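Textilpflege im Haushalt, Kursunterlage
Einheit 11: Strickwaren falten und lagern
Gollham, Stand 19.05.2023

Strickware wird gelegt, nicht gehängt. Auf dem Bügel zieht das Eigengewicht die Maschen in die Länge, und an den Schultern entstehen Beulen, die sich nur mit Dampf wieder herausbringen lassen. Glatte Gewebe wie Hemdenstoff verhalten sich anders, siehe Einheit 9.

Arbeitsfläche
Geeignet ist jede ebene Fläche, die breiter ist als das ausgelegte Teil. Zu Hause ist das meist das Bett. Die Tagesdecke bleibt drauf und wird vorher glattgezogen. Auf einer weichen Matratze sackt der Stoff in der Mitte leicht ein, deshalb zum Schluss noch einmal von der Mitte nach außen streichen.

Greifen
Immer an einer Stelle mit doppelter Stofflage fassen, am besten an Bund oder Naht. Wer mitten in die Fläche greift, zieht eine Spitze heraus, die als Delle stehen bleibt. Dunkle Teile vor dem Falten gegen das Licht halten und auf Fussel prüfen. 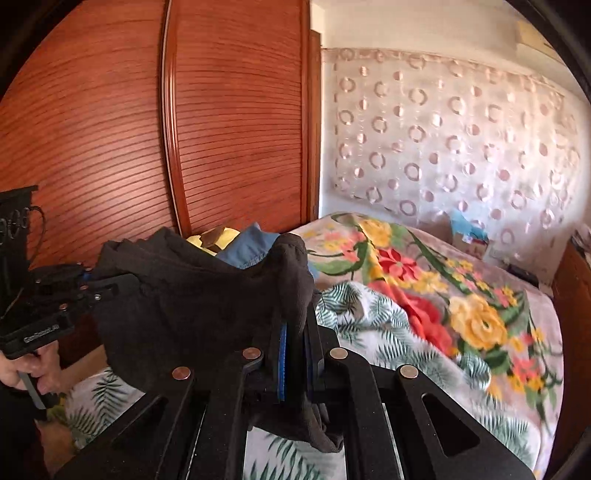

Beim Ablegen den Stoff nicht fallen lassen, sondern von einer Seite zur anderen absenken. Falten, die dabei entstehen, mit der flachen Hand ausstreichen. Erst wenn das Teil ruhig liegt, wird der Saum ausgerichtet.

Saum ausrichten
1. Beide Ecken des Bundes fassen.
2. Nach außen ziehen, bis die Kante gerade ist. Rippenbund gibt stark nach — nur so weit ziehen, dass er nicht wellt.
3. Kurz halten, dann beide Ecken gleichzeitig loslassen.
4. Seitennähte aufeinander abstimmen.

Danach die Ärmel nach innen schlagen und das Teil in Dritteln zusammenlegen. Als Maß für das fertige Paket nehmen wir im Kurs 30 cm Breite, das passt in die meisten Schubladen. Mehr als 12 Teile sollten nicht übereinanderliegen. 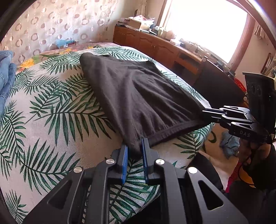 Sæther merkte dazu an, bei grobem Strick seien Drittel zu dick, dort falte man besser nur einmal zur Hälfte und rolle den Rest vom Bund her auf. Das ist zulässig, solange der Bund innen liegt und nicht gedehnt wird.

Für die nächste Einheit bitte ein Strickteil und eine Hose mitbringen.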